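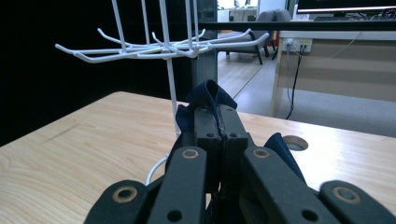
Photo: Sayaka Tanabe / Darier

About Darier > Our work > Automation and staff

Automation in textile handling: how we work

By Hanna Demchenko
July 10, 2025

Darier prepares small textile goods for retail display: cloths, scarves, covers and liners. Goods arrive folded in cartons, are checked for faults, sorted by type and either repacked or hung for the shop floor. We have two sites. Bokitz handles incoming goods and repacking. Zulodura handles display work and is also where new equipment is tried before it goes anywhere else.

The company employs 87 people, most of them on the handling lines. Until recently all handling of loose fabric was done by hand. Cartons, labels and pallets have been moved by machine for years, but a soft item has no fixed shape, and a machine set up for one fold will often miss the next.

What is automated now

Carton opening, weighing and label printing are automatic at both sites. At Bokitz, two cells pick single cloths from a tray and lay them flat for inspection. The range at present is 241 product lines, and the cells are cleared for roughly a third of them. Thin plain fabrics are the easiest to set up. Items with fringes, ties or loose linings stay with staff.

Hanging is done by hand. Work on it continues at Zulodura under Rostyslav Hrynyshyn, who leads the handling group. The work covers where to grip a cloth, how far the material should hang on either side of the grip and how to approach a rack without catching the hooks. The grip point is recorded for each product line, together with the closing force and the approach angle. Dark fabrics are treated as a separate group, as their edges are harder to find by camera against a dark background.

What has changed for staff

The picking cells took over the most repetitive part of the inspection job. An inspector at Bokitz used to lift, spread and turn every item. At a cell, the inspector now looks at the laid-out cloth, marks it as passed or failed and clears the cell when it stops. Time spent reaching across the table has fallen. Time spent looking at a screen has gone up, and inspectors change places halfway through each shift for that reason.

Some tasks are new. Line staff set up product lines on the cells, replace worn jaw faces and keep the fault log. These tasks are part of a graded post, cell operator, which is open to anyone who has worked on a handling line and passed the in-house course. Tymofii Dmytriv wrote the course and teaches it at both sites. It covers safe stopping, clearing a trapped item, basic settings and reading the log.

Other tasks have gone. Tray filling by hand ended at the first cell last October, and the people who did it moved to inspection or dispatch. No post was closed, although the number of temporary staff taken on for the busy season was lower than before. Shift patterns were not changed.

How decisions are made

A task is put forward for automation by the line that does it or by the handling group. The line keeps a record of the task over a full month, including stoppages and items set aside. The handling group then runs trials on the same goods. Iara Urrutia, head of operations, signs off each change after a meeting with the staff concerned, and the notes of that meeting are posted at both sites.

A cell can be returned to manual working at any time by the shift lead. Manual benches are kept in place beside both cells.

Suppliers and data

Mechanical parts for the cells are supplied by Bondarchuk and fitted by our own maintenance staff. Logs hold product line, grip settings and stoppage codes. They do not hold staff names and are not used to measure individual output.

Related
Our sites: Bokitz and Zulodura
Cell operator: course outline and entry requirements
Inspection standards for thin fabrics
Working with Darier: information for suppliers
Current vacancies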